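Clultari down again??

tirkenfan108
4:10 pm
Login page just spins. Status page says all green, response 302 ms. Yeah right. Anyone else?

vuvel_user
Same. Error 800 then blank page. Been like this since lunch

mossy_k
Works fine here. Clear your cookies, its always cookies

tirkenfan108
Cleared them twice. Not cookies.

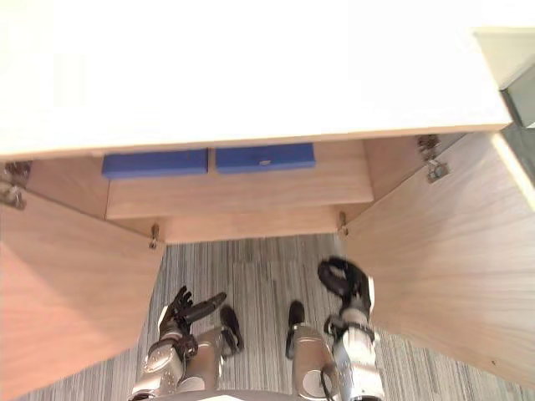
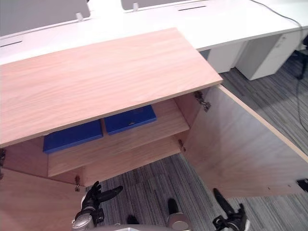 skjelbred_ops
Forum moderator, Skjelbred hosting board
Merged two threads, please post in this one. Traceroute from my end dies at the second hop past Tirken — looks like routing to me. Post your region if you can.

mossy_k
If it was routing I'd be down too, and I'm on Tirken. Still say its your browsers

vuvel_user
Three browsers and a phone, mossy. Come on

northpaw
West coast, down. Vuvel is up but slow — 1,972 ms on the last check. Same host isnt it?

skjelbred_ops
Different host, same DNS. Try switching resolvers

tirkenfan108
Switched, got the login page back. Images still missing tho

mossy_k
ok fine, mine just droped too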